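Weltari Writing Fund – Progress report to the Tarawneh Foundation

Prepared by Wichai Chaimongkol, program coordinator

In August we closed the call for the second short fiction anthology. We received 227 manuscripts, and all of them are now logged. Each story goes to two readers who do not see the author's name. Didier Charpentier has prepared the reading guide, and the readers have told us it is clear and quick to use.

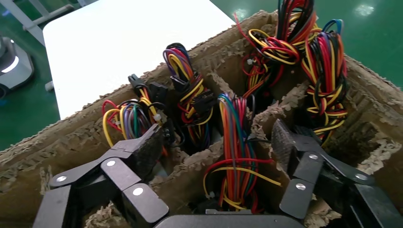
The reading itself is going a little slower than planned. Two readers left us for family reasons, and their share was given to the others. We still expect to send the shortlist of 30 stories to the Merimex office on the agreed date.

Mentoring has started well. Every mentor has had a first call with the writer, and most have already returned notes on a full draft.
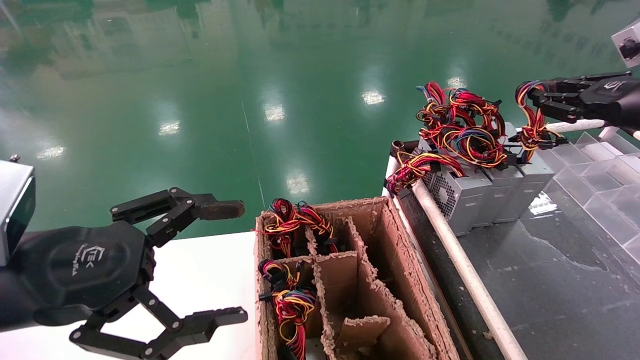 The order of the stories in the book is the question we discuss most. Didier wishes to arrange them by place, and I prefer to arrange them by mood. We want sections with clear walls, like the cardboard partitions in the open box, so that a reader can stop at the end of one and begin the next another evening. Judon will set sample pages for both plans before we decide.

Spending is within the budget, except postage – we ask your permission to move a small sum from travel to cover it.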